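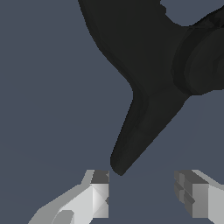
Hirngate Arm Cell – open day notes and ordering info

Simulation and bench, one package. Riven sells it as the Hirngate cell: arm, hand, controller, plus the sim seat that goes with it. Open day was 11/4/22 at the Riven shop, doors at 12, last run a bit after five. This page got updated the same night so excuse the rough edges.

What was on show

Sim first, hardware second. Visitors picked a grasp task on the sim seat, set the approach, hit run. Then the same job file went over to the bench arm in the next bay. No re-teaching in between. Most of the questions were about that handoff, so more on it further down.

Two views in the sim. Close view from the hand, fingers at the bottom of the window, for lining up on a part. Wide view for the whole arm, plain backdrop, nothing else loaded. Switch with the tab key. Catalina Farías ran the close view bay and had a line most of the afternoon.

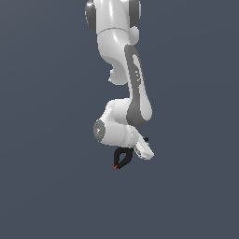 Daichi Murakami
Applications Lead, Riven

The wide view is what I had up on the main screen. White arm hanging down from the top, black fingers, red-orange tip at the lowest point. People asked why no table. You can load one, the Seol fixture library comes with the seat. I leave it out when I'm showing joint moves, easier to see what the elbow is doing.

Moves I ran: wrist roll, elbow fold, straight line down, hand tilt. Then the same four again at half speed for the people at the back. Job files for all of them are on the download page under Nekum demos. Take them, change them, send me what breaks.

In the box

Arm with power cable and mounting ring
Two-finger hand, fitted
Spare fingertip pads
Controller with stop button
Sim seat, one user, 12 months
Seol fixture library, 50 fixtures
Printed setup guide (English and Korean)

The guide was written by Eun-ji Pyo and its a lot better than the last one. Cable diagram on page 18 if you only need that. 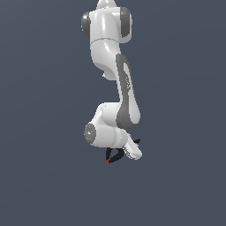

Handoff from sim to bench. Save the job, pick the bench arm from the list, press send. The controller checks joint limits before it accepts the file and gives you a line number if it doesn't like something. Fix in the sim, send again. Bok-nam Myung broke one on purpose during the two o'clock session, pushed the wrist past its limit, and walked through the error with the group. Good session. Will do it again next time with a bigger screen.

Things that came up on the day:

Can the sim seat be bought alone – yes, ask for the seat only price.
Does it need internet – for activation, then no.
Odd shaped parts – yes, import your own mesh. Keep it simple or the contact check gets slow. Curved parts take some fiddling with the approach angle.
Older Riven controllers – not yet. Young-sook Cha is keeping the list of who wants this, email her.
Training – one day on site, or two afternoons remote.

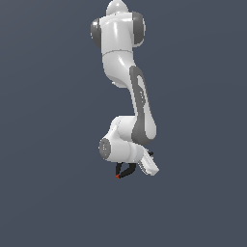 Speed settings. Default is slow and should stay there untill you've watched the job all the way through once. The slider is on the right of the run panel. Sim speed and bench speed are seperate, changing one doesn't touch the other. Several people got caught by that.

Ordering

53 open day slots are all gone, thanks to everyone who booked. Private demos now open for the rest of November, weekdays, one hour each. Bring a part or email a mesh the day before.

Lead time 18 working days for the full cell. Sim seat same day by email.

Quotes and demo bookings: Young-sook Cha, Riven sales desk. Put Hirngate in the subject line so it lands in the right folder.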